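Washing and rehanging heavy curtains at home
Posted 03/03/2021 by Leandro Salcedo
Filed under: Windows, Laundry

Heavy curtains hold more dust than most people expect. If you vacuum them once a month with the brush attachment, they only need a real wash every year or so. Start at the top and work down. Do the back as well as the front, and go over the hem twice.

Check the care tag before anything else. Lined curtains often have a face fabric that can be washed and a lining that shrinks. If the tag is missing, wet a corner of the hem with cool water, let it dry overnight and measure it against the other corner. A difference of even a quarter inch on the hem means the whole panel will come up short.

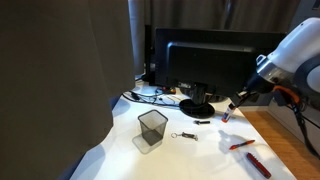
Take out all hooks and weights and put them in a jar with a lid. Mark the end hooks with a bit of tape. Shake the panels outside, then wash one panel at a time on cold, gentle cycle, with half the detergent you would use for clothes. Dark fabric should go in inside out. Skip the softener. It leaves a film that picks up dust again.

Do not wring them. Fold each panel over two rails or a doubled line so the weight is spread, and turn it after an hour. I hang mine back up while they are still slightly damp – the weight of the cloth pulls most of the creases out and I hardly ever need the iron. Put an old towel under the hem for the first night.

For rooms with a desk close to the window, keep the cloth off the desktop if you can. A tieback at elbow height does the job. If the curtain has to hang over a corner, wipe that corner weekly.

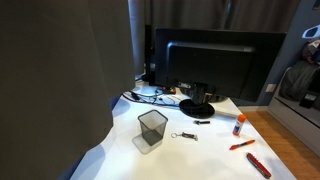 Farah Yeoh wrote in that damp rehanging bent her rod in the middle, and that she now waits until the panels are nearly dry and adds a center bracket for anything wider than 4 feet. Fair point. A thin tension rod will not take wet cloth at all, so use a screwed-in rod or wait.

To set the folds, run your hand down each pleat from top to bottom and tie the panel loosely with strips of cotton in three places. Leave it tied for 2 days. String is too narrow and leaves marks.

Smells: hang the panel outdoors in the shade on a breezy day. Baking soda works on small spots but is a nuisance to get out of thick weave. I do the big wash in May, when the windows can stay open. 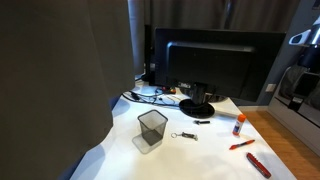 Dark gray panel beside a desk, with a taupe-gray curtain behind.

Pet hair comes off with a damp rubber glove, always stroking downward. Lint rollers are fine for the hem but slow on a full panel.

Next page: Cleaning curtain rods and rings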